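Fri 17 October

To: Marchand fund, small grants desk
From: Ismael Damasceno, Plistside
Re: Skarham oral history recordings, second report

Sorry this is a day behind the one I promised on the phone. Scanner down, then the heating. Anyway. Figures first, then the grumbling.

**Where we are**

- 362 tapes in the Skarham boxes. All now out of the boxes, labelled, on proper shelves.
- 907 catalog entries finished. More entries than tapes because we split each tape by speaker and by subject, as agreed in the spring.
- 19 tapes set aside as unplayable for now. Sticky, snapped or moldy. Not given up on, see below.
- Spent so far this period: $2,092. Mostly splicing supplies, the second deck and postage.

The catalog is the part I'm happiest with. We were slow all summer, then in September switched to one person listening and one person typing and it got moving. Before that everyone did both and everyone hated it. Should have done it from the start.

**The tapes themselves**

Better than feared. The cannery interviews are the strongest run, long and clear, and the interviewer had the sense to keep quiet. Two sisters talk over each other for most of an hour about the ferry strike and you can still follow both of them. The school ones are weaker. Big echoing room, mike too far off, children coughing. Usable for the songs, not much else.

Dates are a mess. Whoever boxed these up wrote the date of boxing on some and date of recording on others, same pen, same spot on the label. We've been working it out from what people mention: a flood, a new bridge, the price of coal. Where we can't tell we put "undated" and move on. I'd sooner have undated than wrong.

Names also a mess. Lots of nicknames. One man is called three different things on four tapes and we only worked out it was him from the dog. Cross references are going in but slowly.

**Unplayable ones**

The sticky tapes need baking, low and slow, and then you get a short window to copy them. We don't have the kit. Lillo quoted for the lot and the quote is fair, but it isn't in the current budget. Options:

1. Move money from the printing line, since the booklet is going to be smaller than planned anyway.
2. Send only the ones with no duplicate. Cheaper.
3. Wait. I don't like this one. They don't get better sitting there.

My preference is 1. Need a yes from you in writing before I move anything.

**Permissions**

This is what's eating the time. Most of the speakers signed something back then, but what they signed covers "use in the library" and nothing about putting it online. So we're writing to families. Replies are coming in, nearly all friendly, several with photos we hadn't asked for and are very glad of. A couple of flat refusals. Those stay on the shelf, listening in person only, and the catalog entry just gives the subject.

One family wants a section cut where their grandfather is rude about a neighbor. The neighbor's family, separately, has asked if we have that exact section. Have not answered either letter. Advice welcome.

**Listening afternoons**

Held at Plistside, in the back room. The kitchen tapes went down best, bread and salting fish and what you did with a pig's head. People stayed well past closing to argue about the salt. We'd had the cannery recordings down as the big draw and they were, well, politely received. So the next set leans toward food and housework, and the booklet will open with that chapter in place of the cannery one.
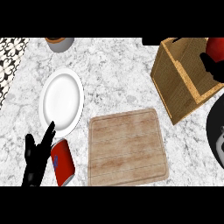
The food chapter is in rough draft, transcripts picked and trimmed, intro still to write. I've kept the dialect spellings light. Early version had so many apostrophes it looked like the page had fleas. The reading group wants a glossary at the back, I think footnotes, we'll see who wins. Recipes stay as spoken, so no proper amounts, it's all "a good bit" and "til it looks right".

Layout goes to the printer once the chapter order is fixed. Smaller format than in the application, same paper. Saves enough to cover Lillo with a little over, going by the printer's first estimate.

**Not done, or behind**

- Website. The test page works, the search on it doesn't. It finds surnames and ignores everything else. Waiting on a fix.
- Backup copies. First set made and held at Plistside. Second set is meant to be held off site and hasn't been made yet. I know. Top of the list.
- School visits. None so far. Both schools said yes in principle and then went quiet. Will chase after half term.
- Training notes for new listeners. Half written, mostly in my head and on the backs of envelopes.

**Money**

Detailed sheet attached seperately. Only odd item is the second deck, bought used because repairing the first one would have cost more and taken it out of action for weeks. We've kept the old one for parts. Travel is under, postage is over, they just about cancel out. Nothing spent from the events line yet except tea.

**Needed from you**

- Written OK to move money from printing to tape repair.
- Whether the reduced booklet needs a formal change to the grant or if an email does it.
- Your logo in a size that isnt tiny. The one we have goes to mush in print.
- Any wording you want on the inside cover.

Next report will have the Lillo results, if you say yes, and the final chapter order. I'm in the office every morning, afternoons I'm usually in the back room with headphones on, so email is safer than the phone.

Ismael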